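The Brirari starter kit sells itself on being ready to work the day it arrives. I don't think that is the right thing to sell, and after a month with one I think Venditz, the firm behind it, is underpricing the part that matters and overselling the part that doesn't.

The box has a gripper, a bracket, a bag of cable straps and a login. You supply the arm and the table. Setup took me 107 minutes, most of it spent on cables. The sample job is sorting toy fruit and vegetables between two plates, and it's a fair first job. A lemon and an eggplant ask for very different grips.

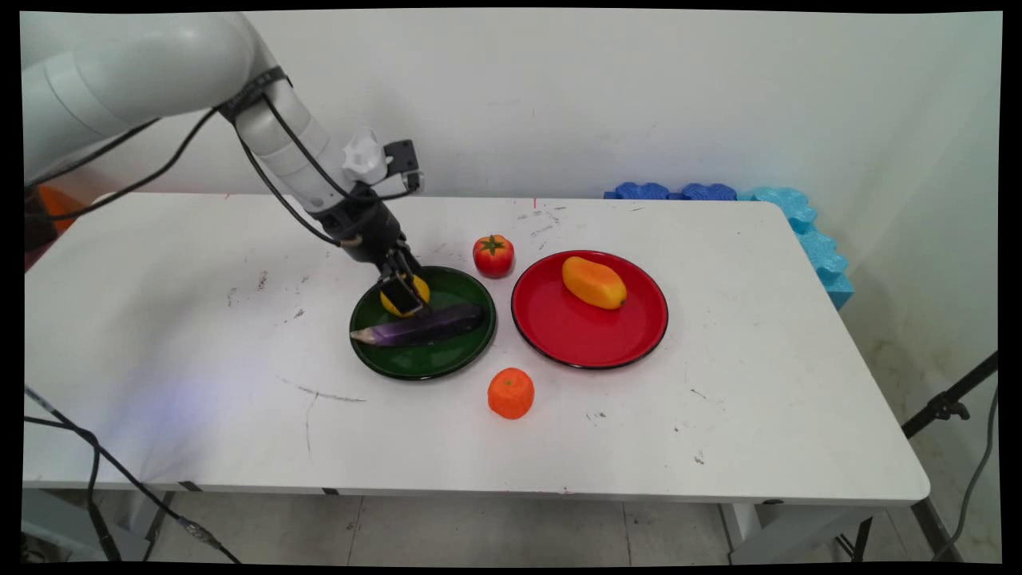
What I object to is the subscription. The first 20 saved tasks are free, and after that it costs 189 dollars a month to keep adding more. Gerd Schwerdtfeger, who runs a small packing shop and bought the same kit in January, hit the limit in his second week. He went over to Nukska, a plainer product with a worse manual and no monthly fee. I can't blame him.

The hardware deserves better than that. The fingers are easy to swap, and the support desk answers email with real instructions -- part numbers, screw sizes, the works.
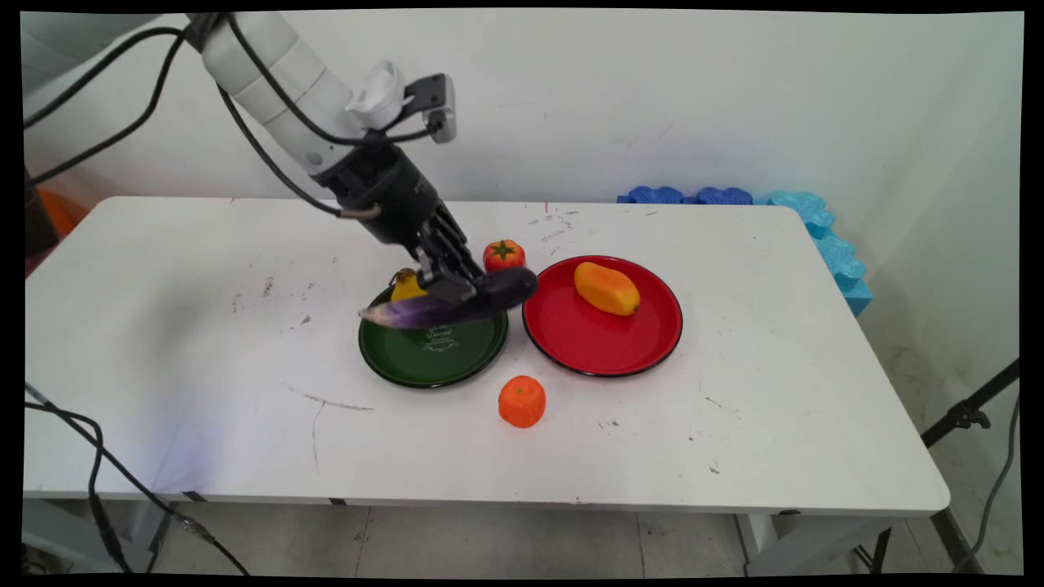

Long, slick items are where a buyer should test any gripper before paying, and I'd say the same about the one Coşkun sells. Ask for a loan unit and bring your own goods. At 1,107 dollars, the Brirari kit is worth a try. I would leave the subscription alone until Venditz raises the free limit.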